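Kirno Compares Two Finger Pads for Hand-Held Grippers in Household Trials

December | Kirno Communications Office
3 min read

Kirno has completed the first stage of a comparison between two finger pads for its hand-held two-finger gripper, the company announced this month. The work was carried out with the Ó Ceallaigh Center, which supplied the test plan and reviewed the results.

The trials took place in 17 homes and used common packaged goods in place of machined test blocks. Operators made 904 grasp attempts in total. Of these, 446 were made with the textured pad currently fitted to the Kirno gripper. The remainder used a smooth pad supplied by Grirker, cut to the same outline and mounted on the same arms.

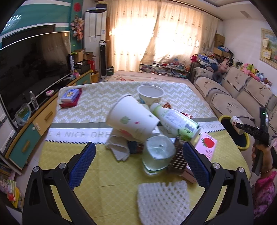 Household packaging was chosen for the comparison after earlier bench work showed little difference between the two pads on rigid parts. Thin walls, curved sides and glossy wrappers place different demands on a gripper, and the test plan called for all of them to be present on the same surface. A paper cup tipped at an angle, a plastic bottle lying diagonally and a foam mesh sleeve can share one table with shiny wrapped packets, and the operator must open the arms wide enough for one item without disturbing the next. Attempts in which a neighboring object was moved were recorded separately from failed grasps.

According to the Center's review, the textured pad held small bottles more securely when the fingers closed off center. The smooth pad performed better on paper cups, where operators reported that they could release the object without dragging it across the cloth. On wrapped snack packets the two pads were judged to be equal, although the Center noted that results varied with the amount of air inside the packet.

The review also raised a concern about wear. Several textured pads had begun to lift at one corner by the end of the trials – a fault that was not seen during bench testing. Kirno has changed the adhesive and will repeat part of the work before confirming the repair.

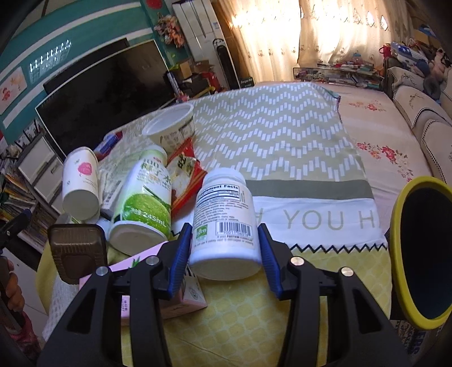
Will the results apply to a gripper mounted on a robot arm?

They are expected to apply in part. An operator adjusts wrist angle and closing speed by feel, while an arm follows the motion it is given. The pad rankings for bottles and cups will therefore be checked again on an arm running the Hiron controller, with closing force limited to 50 newtons.

That second stage will use the same object list and the same scoring sheet. The Center has asked that both pads be tested at two closing speeds, and that camera placement remain unchanged between runs so that the recordings can be compared directly.

Kirno stated that it does not plan to withdraw either pad from the study. A combined design, with a textured center and smooth edges, is under discussion with Grirker – no samples have been ordered to date. Findings from the arm trials will be published by the Ó Ceallaigh Center together with the full object list and the scoring sheet.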